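Bookshelf › Workplace Practice › Part 2: Shared Rooms › Chapter 4

Chapter 4
The Shared Workroom
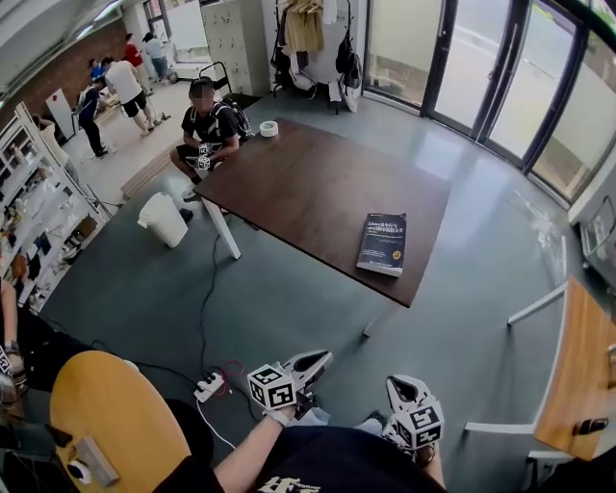
4.1 What This Chapter Covers

Most people who work with their hands share a room with others at some point. It may be a school shop, a club space, or the back half of an office. The room has to serve several jobs at once, and the way it is set up decides how much time goes into work and how much goes into looking for things.

This chapter deals with three parts of the room: the table, the open shelf, and the floor. Chapter 5 takes up lighting and noise.

By the end of the chapter you should be able to draw a simple plan of a workroom, mark the walking paths on it, and write a storage list for one shelving unit.

4.2 The Table

A large table in the middle of a room can be reached from every side. People can sit across from each other, and a few things, such as a book or a roll of tape, can stay on top without getting in the way. The cost is floor space. A table set at an angle takes up more of the room than one set square to the walls, and the corners stick out into the paths people use.

Seats matter too. A low seat brings the tabletop closer to chest height, which is tiring for writing but can suit a short task.

4.3 The Open Shelf

Open shelving is cheap and everything on it can be seen. It also fills up fast. Boxes, bags, bottles, clothing, and tools end up side by side – often on whichever shelf had a gap that morning.

The Paltwood workshop, which we return to in Section 4.6, listed 600 items on its open shelves. Of these, 17 had a labeled place. The rest were found by memory. Bhardwaj, a smaller shop with one unit, gave each shelf a single kind of item and kept clothing off the shelves altogether.

4.4 The Floor

Anything that stands on the floor should have a fixed spot. Trash bins belong within reach of a table but outside the walking path. Boards leaned against something need a stop at the foot so that they cannot slide. Bags are best hung up.

Key terms: walking path, fixed spot, storage list, open shelving

Before you read on, choose a room you share with other people. Sketch its outline, then add the largest table and every item that stands on the floor. Keep the sketch – you will need it for the exercise in Section 4.5.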